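This site uses cookies to remember your settings. Accept | Settings

October – by Hsiu-ying Pan

Handout 4: Packing a small food gift

In the last class we folded the boxes. Now we put things inside. Please bring your Dramport course folder, and one paper bag of any size.

A baked good should go in first and lie flat on the bottom. If it stands on its side, the crust breaks when the bag is carried. Choose a bag which opens wide enough for your hand, and do not press the top closed before you have checked the inside.

The card or paper panel comes after. Hold it at an angle and let it slide down slowly. It may touch the pastry, but it should not carry any weight on it.

Keep cups and other containers beside the bag – they are heavier and will crush soft food.

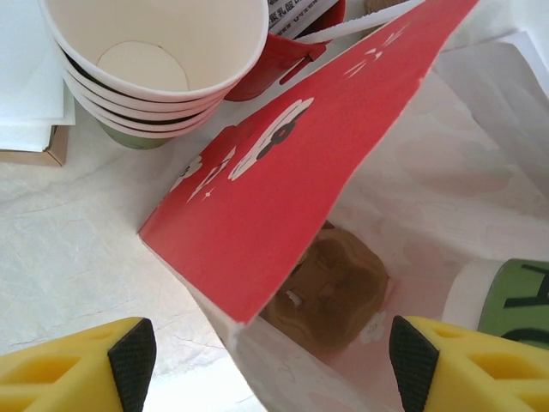 For the homework, pack the same gift 2 times, once with the card first and once with the card last. Write down which way was easier for you to open. Students who use the Plaketti labels must write the name of the food by hand, in clear letters, also when the bag is already printed.

Hand in your notes in room 82 before 4 p.m.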